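Glossy black shelving for bottles: worth it?

dmytriv_d
15 September 2020
Refitting the drinks bay at the Kesham store. Glossy black shelf, metal rail along the front edge, clear bottles next to green ones.

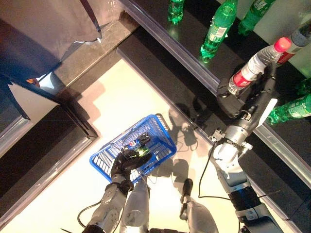
Shelf depth is 400 mm. My concern is glare and visible dust. The old matte boards needed wiping once a week.

s.levchenko
We ran gloss at Preststead from May. Dust shows within a day. Go matte.

dmytriv_d
Noted. Second point is baskets. We use the blue plastic type with the open grid sides. Small items go in flat and bottles roll against them, so I want a divider.

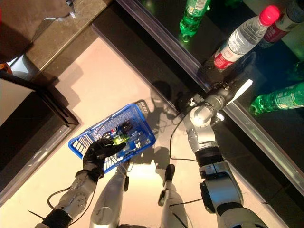

Stepan Levchenko again. Skip the divider. It costs you volume, and customers put bottles in first anyway.

branasum10
Disagree with Stepan. We fitted dividers to 13 baskets and labels stopped scuffing. As for gloss, it wipes clean faster than matte. The rail matters more. Without one, bottles creep forward.

dmytriv_d
The rail stays. Sydorenko quoted 637 for the whole bay in matte, rail included. 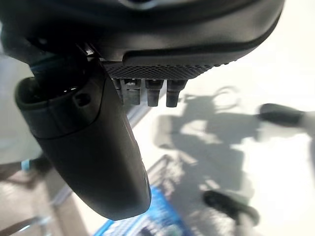 That price excludes end panels, so I have asked for a revised quote. Dividers can wait until the shelf is settled.

s.levchenko
Check the rail height too. Ours hid the price strips.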